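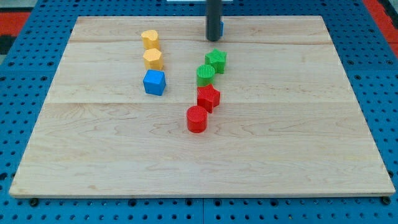
Figure 1. A glued maple panel lying flat on the perforated work table. Two glue seams run across the panel.

3.2 Panels and work surface

All of the tests in this section used edge-glued maple panels. Maple was picked for its pale color and quiet grain, which leave pencil marks and small dents easy to see. The panels came from Nulley, a small shop that glues up cutting boards and shelf stock, and were used as delivered apart from a light sanding. No oil or finish was applied at any stage.

Each panel is made of several planks glued edge to edge. The seams are faint on most panels and can be hard to find under flat overhead light. Two of them can be made out in Figure 1, one near the back of the panel and one close to the middle. We refer to these as the back seam and the middle seam in the rest of the paper.

The panels were laid on a blue table with a regular grid of holes. The table top is built up from separate sections, and the joints between sections were checked with a straightedge before the work began in July. Where one section sat higher than the next, it was shimmed from below until the straightedge no longer rocked. A panel resting across an uneven joint will tip slightly when pressed at a corner, and in early trials this was enough to spoil a reading.

Panels were not clamped. Clamping would have pulled a cupped panel flat and hidden the thing we wanted to measure. Each panel was set down with its front edge toward the operator and left alone for 2 hours before the first reading. The same side faced up every time – this was marked in pencil on the underside.

3.3 Measuring the seams

Readings were taken by Neelam Pal and Akash Rana, working separately and without seeing each other's notes. For each seam, the reader ran a dial gauge across the joint at 7 points between the left and right ends and wrote down the step in height. The gauge was set back to zero on a flat steel block between seams. If the two readers disagreed at a point, both went back and measured it again, and the second pair of readings was kept.

Every panel was also weighed at the start and end of its stay on the table, on a kitchen scale checked against a 100 gram weight. Changes in weight were used as a simple sign that the wood was taking up or losing moisture. Panels that changed weight were left in the room overnight and measured again the next morning.

We did not try to separate steps caused by the glue-up from steps caused by later movement of the planks. Goel panels, which have narrower planks and more seams, are treated in Section 4.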